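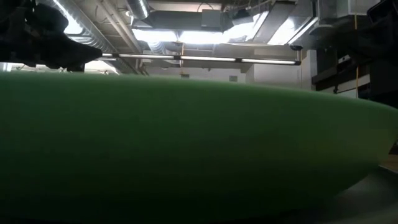 Ceiling over the table, ducts and lights

Harsh overhead light on a butcher block table, open ceiling – cheapest fix?
Posted by Shobha Subramaniam

Hi all, quick one. We have a shared workroom with an open ceiling, ducts and pipes all over, bright white light panels up in the middle of it. Room is almost 2,000 square feet but I only care about the one table. Butcher block top, light wood. We set plates out on it, different colors, and the light just kills them. Washed out on top, black underneath. Makes it hard to choose colors too, looks one way in there and another way at home.

Salian quoted us $2,799 to swap the panels for dimmable ones. No way. Landlord says nothing gets hung from the ducts or pipes (fair). Can't move the table either. Tried turning off half the lights in May and people complained the sinks were dark.

What would you do? Diffuser film? Paint something? Different finish on the table? Thanks in advance, sorry if its been asked befor.

Ghazal Parsa
Diffuser film, yes. Get the frosted kind, not the prismatic. Did my mom's laundry room with it, took an afternoon. Check what the panel maker says about covering them first, heat can be a problem on older fixtures. Start with one panel, leave it a week. Don't let anybody talk you into new fixtures yet.

Krishnamoorthy Kurian
I'd do more than film. Also look where the light lands, not only where it comes from.
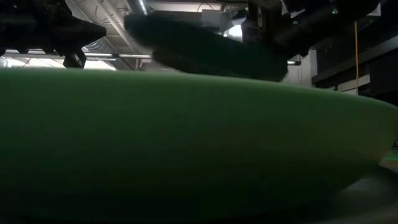
Glare on a smooth surface is mostly about angle. Light comes from above and behind, hits a rim or a curve, bounces straight to your eye. Matte helps, it spreads the bounce out, but it won't cure it. Look at the green up close, there's a pale minty line following the top edge and then it goes darker and darker till it's nearly black at the bottom. Too much from the top, next to nothing low down. So add light low and to the side. Two floor lamps, one each side of the table, warm-ish bulbs, shades on. I use the Ciltden ones, had 4 of them going in a studio once and it was plenty. Nothing touches the ceiling so your landlord is happy.

Then pick your plate colors with the lamps ON.

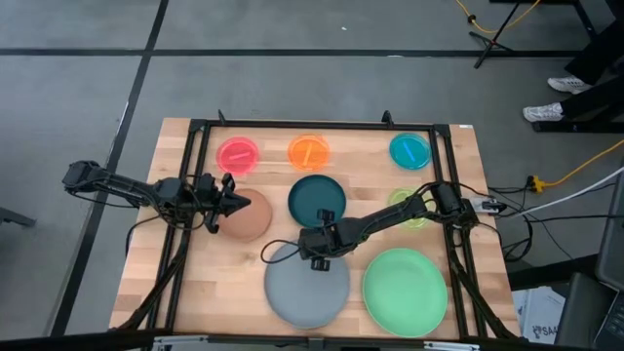
Plates out on the butcher block, smooth gray floor

Floor's gray and the wood is pale, so there's some bounce there already. I would leave the tabletop alone. If you refinish go for oil or hard wax, satin at most, no gloss poly. The terracotta brown should wake up first with warmer bulbs. The dark teal will probably still read dark, it needs a light cloth or a board under it. Gray one will take on whatever bulb color you buy so get both lamps the same.

Jayanthi Bangera
we just put a tablecloth on ours lol

Shobha Subramaniam
Thanks everyone. Ordering a roll of the frosted film, and borrowing two lamps before I buy any. Krishnamoorthy – what bulb exactly? The Judulitz ones at our hardware store only come in a pack of 3 and the box doesn't say warm or cool anywhere.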